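How to Budget a Two-Arm Bench Cell

Use these steps to build a purchase request for a small two-arm cell that handles soft goods: bags, clothing, loose cloth. They assume tabletop arms, one enclosure and a single operator. Software and labor go on separate requests.

Step 1. Write the task list first

List the items the cell has to handle and the motions it has to perform. Keep it to one page. Arm reach, gripper opening and table size all follow from this list, and a list that changes after the order is placed is the usual cause of a second order.

Step 2. Fix the table size

Lay the largest item flat on a bench and measure it. Add clearance on each side for the gripper to approach from outside. Compare the total with the published reach of the arm, measured from the base joint with the gripper fitted. If both arms must meet over the same item, check reach to the far corners as well as to the center.

Step 3. Price the arms as a pair

Request one quote for two arms, two grippers, two control boards and all cables. Ask the supplier to list each line separately. In our last round, Arnivov quoted the arms without cables and Haslow quoted them with cables but without mounting hardware. The totals could not be compared until Babak Ansari rebuilt both sheets line by line.

Step 4. Price the structure

The structure covers aluminum rail, mounting plate, tabletop, wall panels, corner profiles and fasteners. Order rail longer than the plate. The extra length at each end leaves room to shift a base later without buying new stock.

Step 5. Plan the cable runs

Measure cable along the arm in its most extended pose, then add slack at the wrist and at the base. Do not measure with the arm folded. Put one spare cable per arm on the request.

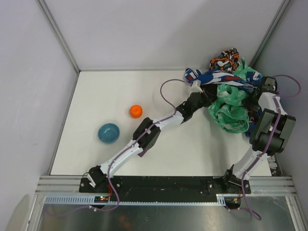 Prilbridge, February 18, 2024

The cell above uses the layout in this guide: both bases along the near edge, a control board under each base, and purple cable following the links with a loop near each wrist. The pile at the far right, cloth together with a green plastic bag, is the kind of load to plan for in Step 1. Both arms have to reach the same pile, so the far corner decides the reach figure.

Step 6. Add consumables and spares

Minimum list for one cell:

Gripper fingers, two sets
Cables, one spare per arm
Control board, one spare
Fasteners, one mixed box
Test items, cloth and plastic, replaced as they wear

Step 7. Total the request

Our allowances for one cell, in dollars, arms and grippers excluded:

Structure: 959
Consumables and spares: 2000
Total: 2959

Enter the arm quote on its own line. Do not fold contingency into any of these lines. Golnar Rostami returns requests where the contingency is hidden in the hardware total.

Step 8. Check lead times

Record the lead time for each line and sort by the longest. Rail and panels took 7 days on our last order. Grippers took 33. Place the long items first and hold the tabletop until the plate drawing is signed off.

Step 9. Submit

Attach the task list, the table sketch, the supplier quotes and the lead time sheet. Send the package to Farhad Ghasemi. Requests for the next purchasing round close in May.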